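April, bench notes, glue trials (cont.)

Back on the wheat paste today. Rajitha Munasinghe wants the Kunura atlas rebacked before summer and I still don't have a paste I trust, so I'm writing down everything, including the dumb parts.
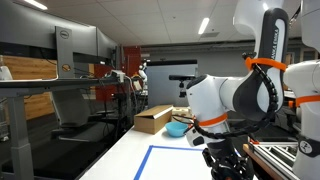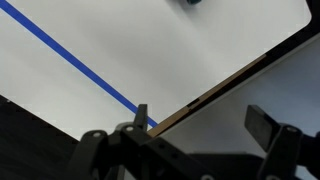
White tabletop, both shots. Blue tape in the second one.

OK, paste. Batch 6 was the Ranby flour, cooked slow, strained twice through the old silk. Lovely to brush out! Smooth as yogurt, no lumps at all, and it sat nicely on the Varkilov tissue without soaking straight through (batch 5 did, ugh). Left it under weights for 21 hours. When I peeled the test strips the tissue tore before the joint let go on most of them, and that's what I want. Two strips near the corner lifted clean, but I think I went stingy with the brush there and I'm not going to blame the flour for it yet.

Batch 7 was the same flour with a bit of methyl cellulose mixed in, Serpil Bilgin's idea. Longer open time, which I loved, I could nudge a strip for ages before it grabbed. Weaker though. Maybe fine for hinging, no good for a spine that size. Serpil says she gets better results if she lets the mix stand overnight, so I've put a jar in the fridge with a label on it. PLEASE don't throw it out, it's supposed to look like that.

Humidity in the room was 49 percent when I started and I forgot to read it again at the end. Must get better at this.

Leather: the Şimşekoğlu calf came and it's darker than the swatch. Might tone down okay next to the old boards, might not. I pared a scrap and it feels a little spongy on the flesh side. Invoice is 2973, filed in the blue binder.

Still to do: strip tests on the overnight jar, re-cut tissue (grain long way this time!!), ask Rajitha if the fold-out map stays in or gets its own folder. Also my bone folder has gone missing again, the thin one with the chip in it.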